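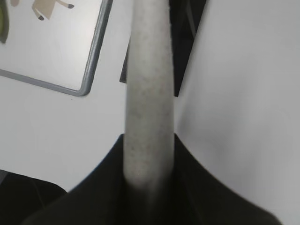 Reviewers wanted: good practice rules for gripping and handling tasks

Atov is writing a set of working rules for people who run robot arms on everyday handling tasks. The draft is 40 pages long and covers set-up, gripping, stopping, handing over between operators and keeping records. We are looking for people to read it, try it at a bench and tell us where it is unclear.

Who we are looking for

You should have worked with a robot arm in the past 2 years, in a workshop, a lab, a college or a warehouse. You do not need to be an engineer. We would be glad to hear from technicians, trainers and safety reps, and from operators who have had to follow rules written by someone else.

What you will do

Read the draft at home and mark it up. Then come to our Zilwood site for a bench session of 120 minutes, where you will run a short list of tasks by the draft rules. Most are plain pick, hold and place jobs with light objects. Tell us when a rule slows you down, when two rules clash, and when you would skip one in normal work. Nothing you say will be passed to your employer.

Section 4 (grip force and release) and section 6 (who may restart after a stop) have had the most comments so far, and we expect to rewrite both.

Bench rules

Everyone gets a safety briefing before starting. One person has the stop button at all times and does no other job. Hands stay outside the marked area while the arm is live – this applies to staff as well. Tie back long hair and leave lanyards in the locker.

Payment and travel

We pay a flat fee of £254 after the bench session and refund standard class rail or bus fares. Bring your receipts. Lunch is not provided, but there is a kitchen.

How to apply

Write to Anjana Abeysekara at Atov with a few lines on the arms you have used and any rules you work to now. Sessions run in June, mornings or afternoons. Questions about access to the building go to Duarte Bettencourt at the same office.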